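卡诺特代尔的开放日下午两点才开门，我一点半就到了，在门口跟一台自动售货机相处了半个钟头。它吞了我的硬币，没吐水。作为当天见到的第一台自动化设备，起点不高，后面的都好办。

同去的多半是冲着大厅里那台会写毛笔字的机械臂，我拐进了走廊尽头的维护间。门上贴着编号3135，屋里讲的是一个拣选工位怎么养活：吸盘多久换，线怎么绑，箱子磨穿了找谁。听众连我在内没坐满一排，讲的人Bindu Venkataraman倒是一点不嫌弃，拿起螺丝刀就开始。

她先讲吸盘。他们的规矩是每拣300次擦一遍杯口，不管看上去干不干净。理由很朴素：等看得出脏的时候，已经漏了一上午气。软管从手臂上垂下来，接头是卡套的，拔之前先关气，这一条用红笔写在墙上，字号比安全出口还大。我问是不是有人忘过，她说墙上每一条都有姓名可查，只是没写。

然后是线。电缆和气管走在一起，沿着大臂外壳绕个弯，扎带固定。扎带太紧，关节一转就勒；太松，线圈会挂到箱沿的夹子。她的验收办法是让手臂慢速走完整套姿态，人站在旁边盯着那圈线，什么都不碰。我在罗德里格斯那家厂里见过更贵的拖链，效果也就那样，坏起来还要等配件。

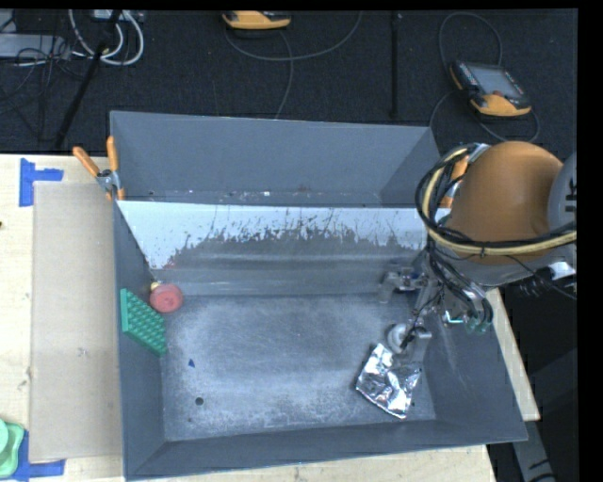
隔板用弹簧夹固定这件事，Vemby回来以后在群里很不以为然，说夹子这东西今天在这儿明天在那儿，隔板挪上两毫米，标定就白做了，换成他就打孔上螺栓。我把这话转给Bindu，她回得很快：螺栓他们试过，换一次箱子要拧半天，夹子两下就松开，至于位置，每次夹回去都要重新对一遍，反正本来也该对。两边都有道理，我负责转发。

箱子本身也算耗材。银色的箔袋、带凸点的绿块，来来回回抓，灰色箱底磨出一片发白的划痕。划痕不碍机械的事，碍的是视觉：反光的包装落在花底子上，边缘就不好认。按她的登记本，现在这批箱子平均用366个班次，到期就换，换下来的拿去装抹布，据说口碑很好。

最后有个问答环节。有人问能不能不停机换吸盘，她说能，只要你不打算继续用那根手指。全场最实用的一句，可惜没印在发的小册子里。小册子里印的是萨特斯索普园区的班车时刻，而且是去年十二月的。

回程我照着它等了一趟车。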